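Workshop and Kitchen Tips: Choosing Fingers for a Two-Arm Household Robot

Tip 14. Compare grippers on one task before changing anything else

Most poor results in kitchen pick-up work get blamed on the arm. Check the fingers first. A change of finger pads takes a few minutes and costs little. A change of arm controller means new limits, new speeds and a new round of checks.

The notes below come from comparing 2 finger sets, Flustum and Jatoi, in a simulated kitchen. The arms, the room and the objects stayed the same for both. Only the fingers and the closing force were changed.

Start with the wrist view. Open the fingers fully and look at how much of the surface behind them can still be seen between the pads. If the fingers lean toward each other at the tips, the useful opening is smaller than the number on the spec sheet. Measure at the tips. 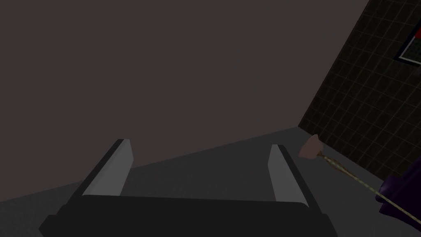 Pad color matters more than expected. Light pads on dark fingers are easy to pick out in dim light, both for a person checking the recording and for software that looks for the pad edge. With dark pads, raise the light level or expect more missed edges.

Set the closing force low and raise it in steps of 5 percent. Write down the first setting that holds the object through a full lift, then the first setting that bends it. The gap between the two is the working range. A wide gap is worth more than a strong grip.

Tip 15. Use a second camera

A wrist camera shows the last few inches well and the approach badly. Add a view from above the body, looking forward, with both grippers in it. Mount it high enough to see over the counter edge.
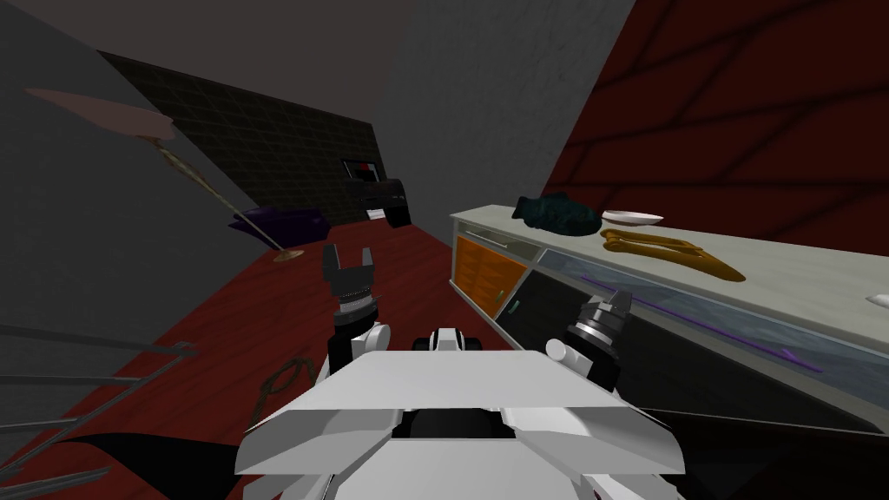 View from the body: left gripper open, right gripper aimed toward the counter.

Keep a mix of shapes on the counter. A shallow dish tests the approach angle. Something long and narrow tests alignment. Something lumpy tests how the pads settle. Repeating a run with three similar boxes tells you very little.

Leave the floor clutter in the model. A lamp pole or a coil of rope does not affect the grip, but it does affect where the base can stop, and the base position decides how far the arm has to reach. Jatoi fingers are longer and gave up some of that advantage when the base stopped too close.

Tip 16. Test clearance at the counter edge

The edge is where a good gripper and a bad approach look the same. Bring the hand up in front of the cabinet, stop below the countertop, then raise it before moving in. Run this at quarter speed the first time.

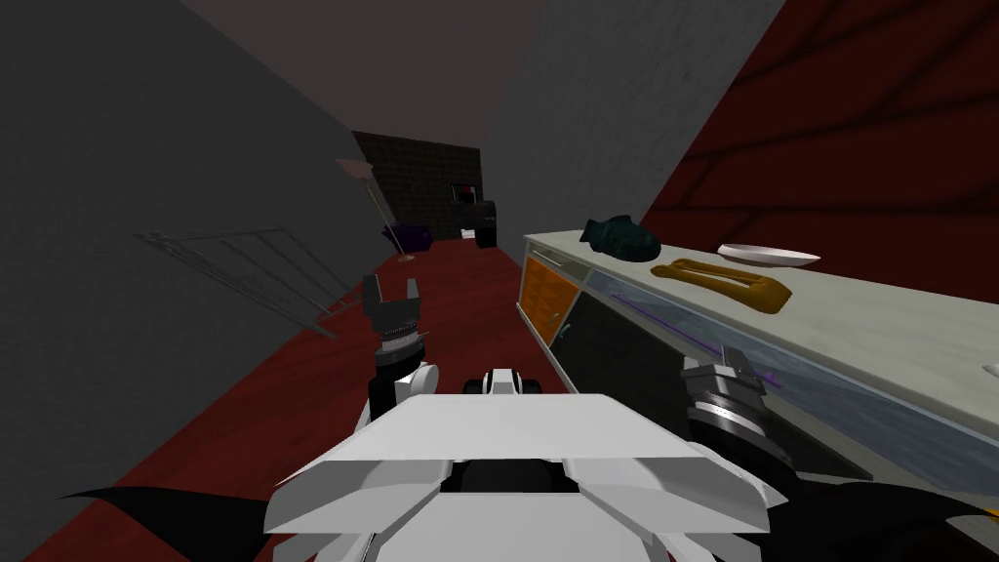 Record the closest distance between wrist and cabinet front on every run. A bulky wrist can use up the clearance that slim fingers gained. With the Grornudeo controller the path was smooth but cut the corner at the edge. Flamandale kept a squarer path and took longer. For glass fronts, use the squarer path.

Change one item at a time. Bogdan Dumitrescu, who sent in the log sheet we use, keeps a separate line for pads, force, speed and camera position - 4 entries per run, no exceptions. His sheet for August ended at run 1521.

Reset the objects to the same starting points between finger sets. Save the starting layout as its own file and load it each time.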